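Valdemar Frandsen
@valdemarknits
20/06/2025

A thread on washing and storing wool for the summer. I do this every year and people keep asking me the same questions, so I'm putting it all in one place. 1/19
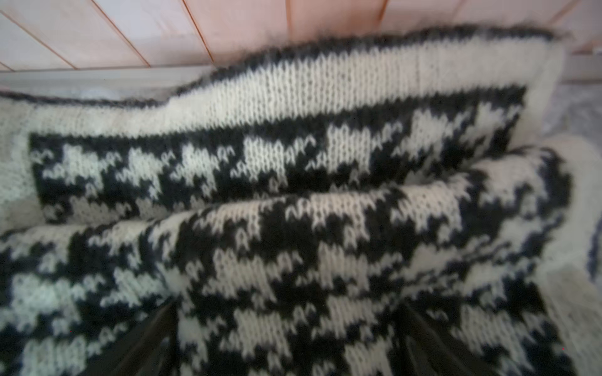

2/19
Start with the washing. Never put wool away dirty. Moths like sweat and food and skin oil much more than they like clean wool. A sweater you wore twice still counts as worn.

3/19
You don't need to wash wool often the rest of the year. I air mine on a chair by the window overnight and that takes care of most of it. The one real wash is before storage.

4/19
Empty the pockets on cardigans. I once soaked a bus ticket and a cough drop. The cough drop was the bigger problem.

5/19
Fill a sink or a tub with cool water. Lukewarm is fine too. Put the wool wash in first, then the sweater, and push it down until it stops floating. Then leave it alone for 20 minutes.

6/19
No rubbing, no wringing, no running the tap on it. Wool felts when you combine heat, soap and friction. Take away two of those and you're pretty safe.

7/19
On colors. If you have black and white in the same sweater, test it before you soak it. Wet a cotton swab, press it on the dark yarn for a minute and look at the swab. If it comes up gray, use cold water, keep the soak to 3 minutes and don't walk away.

8/19
Someone will say color catcher sheets. I use them. They help with a little loose dye. They will not save you from a bad black.

9/19
Soap: I use Pliketti, the unscented one, and I skip the rinse with it. Before that I used baby shampoo for years and it was okay, but you have to rinse it twice. Regular laundry detergent is too harsh, especially anything with enzymes in it.

10/19
Getting the water out. Lift the sweater with both hands under it so the weight doesn't pull the shoulders down. Squeeze, lay it on a big towel, roll the towel up and kneel on it. Change towels and do it again if it's a heavy one.

11/19
Dry it flat. Not on a hanger, not over the shower rod. I use a mesh rack on the balcony, in the shade. A thick sweater takes me two days in April and less than one in June. Flip it once.

12/19
Domnica Neagu asked about spinning it in the machine. Yes, if your machine has a spin-only cycle and you use a mesh bag and the lowest speed. I do that with socks. I still do sweaters by hand, mostly out of habit.

13/19
It has to be completely dry before it goes in a box. Check the cuffs, the underarms and the button bands, anywhere it's double thickness. If it feels cool against your cheek, give it another day.

14/19
Shave the pills now and not in the fall. You'll be glad in October. Go easy on anything fuzzy – mohair is supposed to look like that, and a shaver will leave bald patches.

15/19
Mending too. A loose end or a thin elbow takes ten minutes today. I keep leftover yarn from every sweater in a labeled envelope. Yavuz Türkmen darns his in bright orange so he doesn't have to match anything, and I may start doing the same.

16/19
Fold, don't hang. Heaviest at the bottom. I've moved everything to lidded plastic bins with a cotton pillowcase as a liner. Gistik makes the ones I have, the flat kind that go under a bed. Any bin with a tight lid works. Cardboard does not, moths get in at the corners.

17/19
Cedar and lavender smell nice and I put some in. I would not count on them. They don't kill eggs and the smell fades in a few months. Sticky pheromone traps will tell you if you have moths, but they only catch the males.

18/19
If you think you already have moths: bag the sweater, push the air out and put it in the freezer for a week. Take it out for a day, then freeze it for another week. Vacuum the closet while you wait, including the edges of the carpet, and empty the vacuum outside. Eglė Ķēniņš did her whole closet this way last spring, one freezer drawer at a time.

19/19
I open the bins once in the middle of summer, shake everything out and fold it along different lines. Replies are open if you have a question. I don't know anything about silk, so please ask someone else about silk.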